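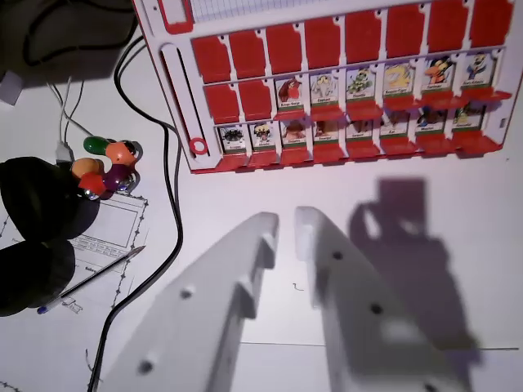 Slide 1. Guess Who, animal version, as the gripper gets to see it.

Right, hello everyone, and thanks to Renato Arancibia for squeezing me in before lunch. (Pause. Check the mic reaches the back.)

My question today is one my mum asks every Christmas: can it do the tidying up yet? I'm going to answer her with a board game. I know you were promised dishwashers! Dishwashers are in the second half.

So have a look at the red tiles. Knocking one of those down is a job we give to a four-year-old. You put a fingertip on the card, you push, it goes over, and you don't touch the card next door. For two flat plastic fingers it's a proper little puzzle, because the cards stand shoulder to shoulder and the fingers are wide. Lifting one back up is worse. You've got a lip to catch and hardly any room to catch it in.

We use a flick test at Rernano that Tài Đoàn came up with. One tile, one go, neighbours must stay as they were. We ran it 519 times between February and the summer. I'll show the chart later (don't let me skip it, I skipped it in Bañez and got told off). Short version: good on the end tiles, patchy in the middle, and rotten once the board has been nudged crooked.

Ask the room: who here has a kitchen drawer that jams? Keep hands up if you'd let a machine have a go at it. Wait for the laugh, move on. 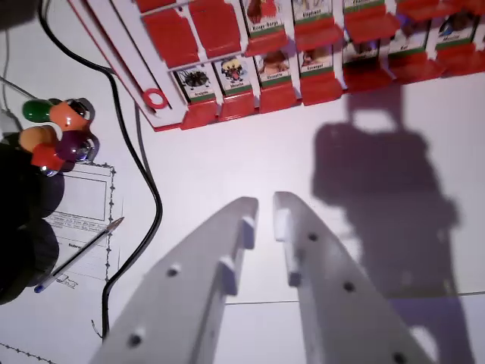
PART TWO: CHORES ON A REAL TABLE

Same board, and now I want you to look at everything round it. There's a fat black cable bending round the end of the game, a pen lying across a sheet of paper, a heap of shiny coloured plastic bits. My own table at home is much the same, only with toast.

Say the chore is "clear the table". Does the pen go in the pot or stay with the paper? Is the cable rubbish? (No! Please no!) And then there's the reading. The labels are in French, so if I say "put the spider down" the machine has to get from spider to Araignée. That part is pretty much fine these days. The bit I'd worry about is the shadow the arm throws over the table, and the shiny plastic, because both of those can fool a camera.

Shop floor next. Resitham sort returned toys, 200 boxes a shift, and they let us try one bench. Wiping down flat parts, yes, I'd sign that off tomorrow. Putting a game back in its box with all the cards in, not yet. Our best run was 100 games, and a person had to step in far too often for my liking.

Mention Grulent's soft fingertips here if there's time. Pass the sample round, and GET IT BACK.

So what do I tell my mum? Wiping, yes. Carrying one thing from here to there, mostly. Tidying up after the grandchildren, ask me again next year.

Chart, then questions. Water is under the lectern.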